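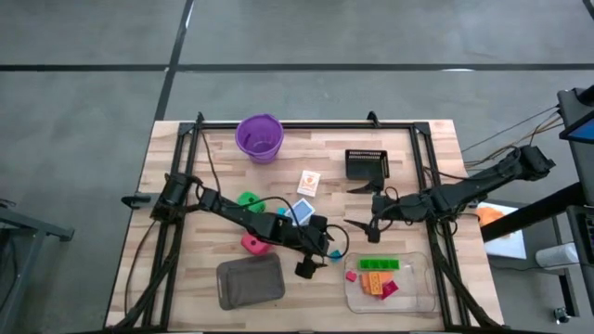

Figure 3. One bimanual cell in its working state during the planning period.

4.2 Equipment budget for the second cell

The budget for a manipulation cell is usually written before the cell is used, and the price of the arms takes most of the attention. In our laboratory the first plan, prepared by Rozália Michalík in October, had one line for two arms and one line called "other". When we planned the second cell we divided the second line into frame, table surface, grippers, cabling, objects, and floor space. The need for this division can be understood from Fig. 3. The two arms are fixed on opposite sides of an extrusion frame, and the base of the right one is outside of the frame, so the width of the tabletop is not the width which must be reserved in the room. The cables of the right arm also run away from the table to the side, and on that side there is a monitor on its stand. For this reason we now plan the floor area from the outermost part of the equipment and add a passage for one person.

The arms were requested from two suppliers, Windico and Pladine. The offer from Windico was lower for the arm alone, but it did not include the mounting plates and the spare gripper fingers. After these were added, the difference between the two offers was 514 euros per cell. We selected Pladine, mainly for the shorter delivery time and for a repair service which does not require sending the whole arm back. We would advise other groups to ask for the price of fingers separately, as they are the part we replace most often.

The frame and the tabletop were ordered from a local workshop, Nondcombe, for 3773 euros together with assembly. This is more than the price of the same profiles bought in pieces. However, for the first cell two members of the group spent 19 working days on cutting, alignment, and corrections, and this time did not appear in any budget.

The smallest line is the objects. Toy bricks, simple blocks, trays, a bucket, and printed cards cost little, and we set a limit of 99 euros for each cell. The difficulty here is the replacement. A tray of the same shape may not be on sale one year later, and a new shape makes the comparison with older trials less certain. Sabina Trnka therefore proposed to buy every container in three copies at the beginning, and we follow this rule for both cells. The storage shelf for the copies was forgotten in the plan and was paid from the line for cabling.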